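From: Ha-neul Hong
To: homepot list
Date: 19th September
Subject: Re: Beans still hard after all afternoon

Ji-hoon, I kept your message whole below and will answer under the parts I can help with.

> Hello all. I have been cooking the red beans from my mother's card for
> years without trouble. Since we moved up to Grandthorpe they don't come
> out. I soak them overnight, drain, put them in the big pot with fresh
> water, an onion, a ham bone, a can of tomatoes and a spoon of vinegar,
> and simmer with the lid tilted. In February I gave a batch the whole
> afternoon and a good part of the evening and the skins were still like
> paper and the middles chalky. We had eggs.

Grandthorpe is the first thing. The sign at the edge of town says 2,907 feet. Water boils at a lower temperature up there, only by a few degrees, but beans notice. When my aunt lived there she added half again to the time on any card that came from the coast and started checking after that. That won't account for a whole day, though, so I would look at the tomatoes and the vinegar.

Acid keeps the skins firm. If it goes in at the start, the beans can sit at a simmer for hours and stay just as you describe. Cook them in water with the onion and the bone and nothing sour. When you can crush one against the roof of your mouth with your tongue, and then two or three more from different parts of the pot, add the tomatoes. Give it another half hour so the tomatoes lose their raw taste. Vinegar goes in at the very end, off the heat, and you may want less of it than the card says because it hasn't had time to cook away.

I have a card like that too. It lists everything in one column and says "cook till done." I think our mothers knew the order and saw no need to write it down.

> The beans are Dorine, the ones in the paper bag, from Yang's. I have
> bought them as long as I have lived in this part of the state. I bought
> a lot when they were marked down before we moved and they are in the
> pantry in a glass jar. Can dried beans be bad? They look the same.

They can be old. They won't make you sick for being old if they have been kept dry and there are no bugs or mold, but the older they are the longer they take, and at some point they never get soft at all. Heat and light make it worse. If the jar is on an open shelf near the stove, move it. If they were marked down at Yang's they may have been on that shelf a while before you got them. I like Dorine beans fine and the store is a good store, but nobody marks down the new bags.

A way to find out without losing a dinner: take a small handful from your jar and a small handful from a fresh bag, and cook them in two saucepans side by side with plain water. Same soak, same burner setting. If the fresh ones are soft and the jar ones are chalky you have your answer. If both are hard it's the water or the altitude.

Old beans I would not throw out. They work as pie weights. I have a coffee can of them that I have used for blind baking for as long as I have had this kitchen. Just label the can so no one tries to eat them afterward.

> Someone at work says salt makes them tough and I should stop salting
> the soak. Someone else says baking soda. I don't like the idea of soda
> but I will do it if that's what people do.

Salt in the soaking water does not make them tough. I was told the same thing when I was learning and left it out for years, and the beans were bland to the center. Now I put a level tablespoon of salt in two quarts of soaking water for a pound of beans. I drain and rinse before they go in the pot. Fewer of the skins split and they taste like something. With a ham bone in there, wait to salt the pot itself until the end.

Soda does work, and with hard water it can be the thing that makes the difference. Is your water hard? You would see it in the kettle. If there is white scale inside, try a quarter teaspoon of soda in the soak and rinse it off well. Don't go higher. Too much and they turn to mush on the outside and taste of soap. You could also do one batch with bottled water and compare, which costs a little but tells you something.

> Last question. My sister has offered me her old pressure cooker, a
> Grellident, the heavy one with the weight on top. Would that fix it? I
> have never used one and I am a little afraid of it.

It would help with the altitude more than anything else will. I have not used that model so I can't tell you its habits. Before you cook in it, look at the rubber ring. If it is stiff or cracked, replace it, and if you can't get a ring to fit, don't use the cooker. Hold the lid to the light and see that the vent is clear. Then run it once with only water to get used to the noise. For beans never fill past halfway, water and all, and put in a spoon of oil to keep the foam down. Let it come down by itself, without the cold tap. A quick release tears the skins and can send foam up the vent.

The manual should have an altitude table. If your sister doesn't have the manual, ask here, a few people on the list keep scans.

One more caution, for you and for anyone reading who uses a slow cooker. Red kidney beans have to be boiled hard for ten minutes before they go in one. A slow cooker on low may not get hot enough and undercooked kidney beans can make you quite ill. I drain off the soaking water, boil them in fresh water, then move them over.

How I do mine now, for a pound:

Pick over and rinse. Soak overnight in salted water. Drain, rinse.
Cover with fresh water by two inches. Boil hard ten minutes and skim.
Add one onion cut in half, two bay leaves, the bone.
Turn down until the surface just moves. Lid tilted.
Start tasting at one hour, later where you are.
When soft all the way through, take out the onion and the bay.
Add tomatoes, half an hour.
Salt, then vinegar off the heat.

Keep a kettle of hot water next to it. If the level drops below the beans, the top ones dry out and you get a pot that is half done and half not, and no amount of stirring evens it up.

They are better the next day. Cool the pot in a sink of cold water before it goes in the refrigerator, and divide it into shallow containers if it's a big batch. We eat ours over rice the first night and on toast after that. What's left goes in the freezer with enough of the liquid to cover.

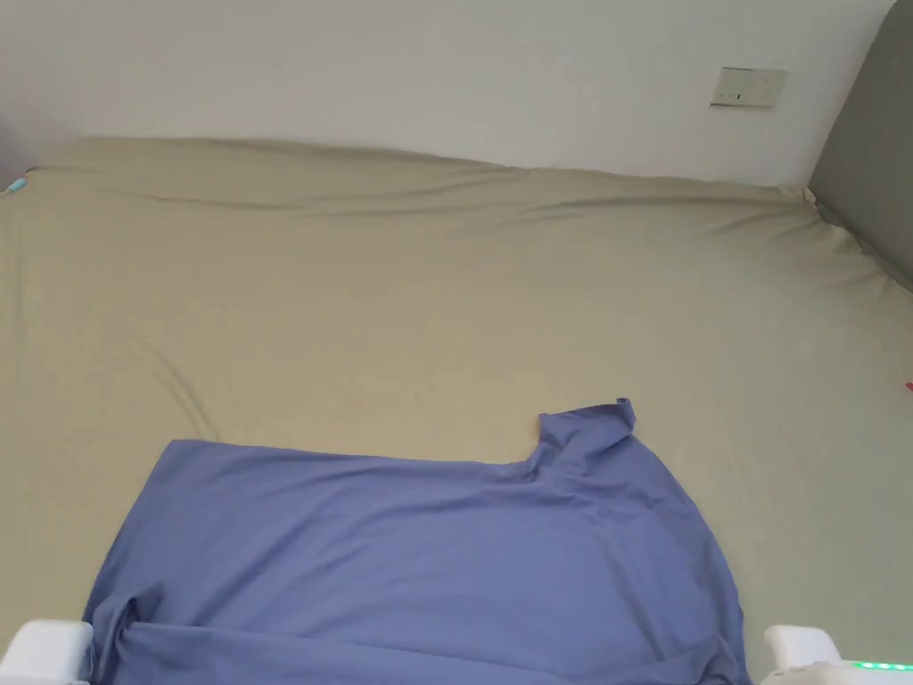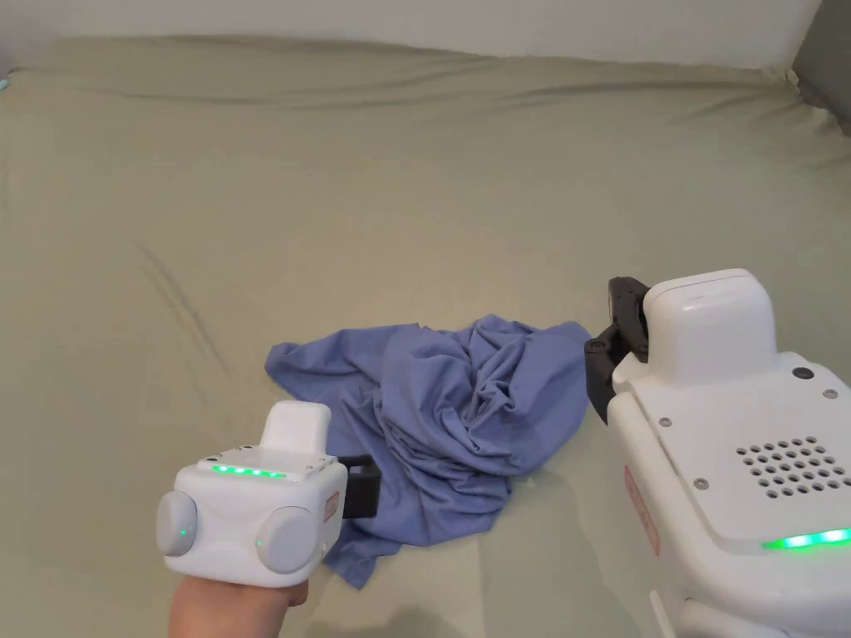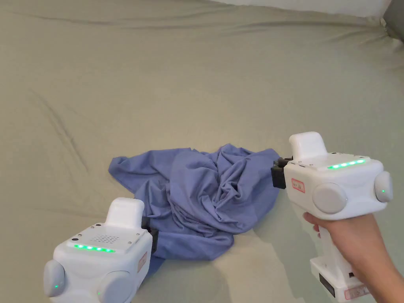
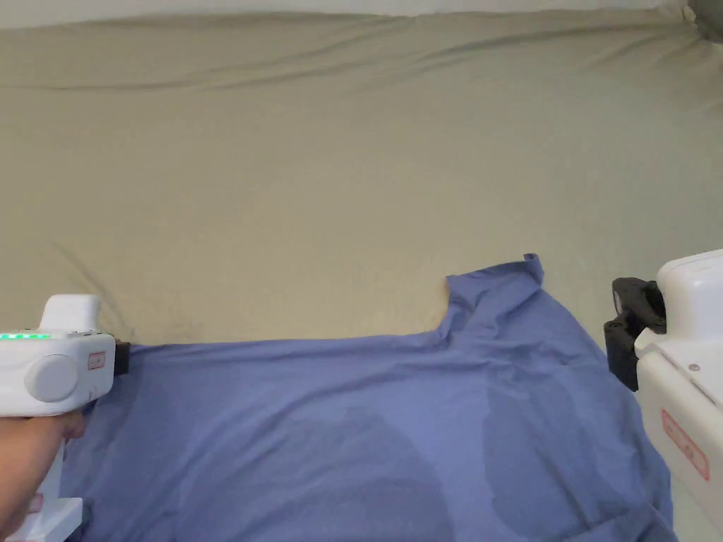 On freezing, leave an inch at the top of the container. I split two good jars before I learned that. Thaw overnight in the refrigerator and warm them slowly with a splash of water, and hold back a pinch of salt to add once they're hot, because they always seem to need it by then.

Write back when you have done the two saucepans. I would like to know how old beans do at that height against new ones, and so would Grandthorpe people who only read and don't post. If the card has a year on it, or says what size can of tomatoes, send that too. Cans were a different size 40 years ago and it may be that you are putting in more than she did.

Ha-neul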